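Intro to Visual Perception, Unit 3
Notes for week 3 (Chidubem Adeyemi)

Grouping: how we see things as belonging together

Reading: Hetness chapter 3, skip the box on page 31. Slides go up after class, Ye-ji has the spare copies if the site is down again.

Main question
Eye gets patches of light. We report objects, rows, faces, crowds. Where does the grouping come from? Old answer = learning. Gestalt answer = built in tendencies. Probably both, see discussion.

Proximity
Near things go together. Dots closer side to side than up and down, you see rows. Flip the spacing, you see columns. Strong effect, hard to undo by trying.

Similarity
Same color, same shape, same size. Color usually beats shape when the two compete. Try it with the card set in section, Alper will bring them.

Good continuation
Lines are seen as going on smoothly. Two crossing curves = two curves, hardly ever two bent pieces touching at a point. Why wires on a map are readable at all.

Common fate
Things moving together are one thing. Flock of birds. Camoflaged animal is invisible until it moves, then pops out. Needs motion so no good on paper, watch the clip.

Closure
We fill in gaps. Circle with a bit missing is still a circle. Related: an empty spot inside a group reads as a hole IN the group, because the pieces near it hold together by proximity. Cubes on a white table, one space open:

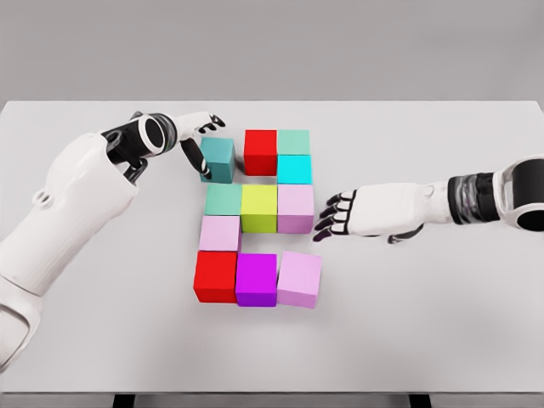 Figure and ground
Border belongs to one side only. Smaller, enclosed, convex areas tend to be figure. Vase/faces flips becuase neither side wins. Know this one for the quiz.

Problems with the laws
Mostly descriptions, weak on prediction. What happens when two laws disagree? How would you measure strength? Bring one idea, two or three lines, typed.

Section with Nikau as usual. Make-up quiz is in January, sign up by email.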